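Practice Board for a Computer Assembly Course
Project report, Workshop Methods II
Tue 30 November

1. Background

Our group was asked to look at one teaching problem in the first-year hardware course and build something that would help with it. We chose part seating. Students in the course assemble a desktop computer from parts in their third week, and every year a few motherboards come back with bent pins or damaged slots. The boards are not expensive one at a time, but the course has 111 students and a small parts budget.

In May we went through the repair log for the previous course. It listed 157 entries. Most were loose cables and missing screws. The ones that cost money were nearly all damage to the processor socket or to an expansion slot, caused by pushing a part in at an angle.

2. Aim

We wanted a dummy board that a student could practice on before touching a real one. It had to be cheap, hard to break, and close enough to a real layout that the hand movements carried over. It did not have to work electrically.

3. Design

We called the board Skirkasden. The first version was drawn from measurements of an old motherboard and had too much on it. Testers spent their time looking at the small details and asking what they were for. For the second version we removed everything that did not take a part or get in the way of one.

The corners of the processor socket were raised so that a square insert can only drop in flat. The rest of the layout was simplified in the same way. We kept the plate one color. Labels are in the handout, which we wrote with the Apaza template used for the other lab sheets.

We made 5 plates. One warped and was used for testing the slot fit only. The slots were too tight on the first try, and a card put in them had to be pulled hard to get it out again. We opened them up with a file, measured, and changed the drawing. The final slots hold a card upright but let it go with a straight pull.

4. Setup

The bench in the Jinamwood room has a slotted aluminum surface, so the plate can lie flat on it without a mat. Loose parts were kept in a tray from Fleris with a lid.

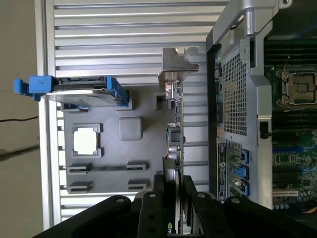 Layout on the bench took more trial than we expected. In the first sessions the parts were spread out and students reached across the plate to get them, which knocked the card over. We ended up working close in, with the drive in its blue caddy along the top left edge of the plate, the green card standing up on the right side and the open workstation chassis beyond it. The white square insert is easy to see against the gray socket. We had planned on a gray insert and changed it after the first session.

5. Trial

We ran 3 sessions. Each student placed the insert, seated a card, removed both, and repeated until they could do it without tilting the card. Afterward they filled out a short form. The most common comment was that the card was heavier at one end than they expected. Several asked for a cooler to practice with, and we do not have one yet.

6. Remaining work

The memory slots need latches. The drawing also needs a version with screw holes so the plate can be mounted inside a case. Files and the handout are in the course folder under Skirkasden, version 2.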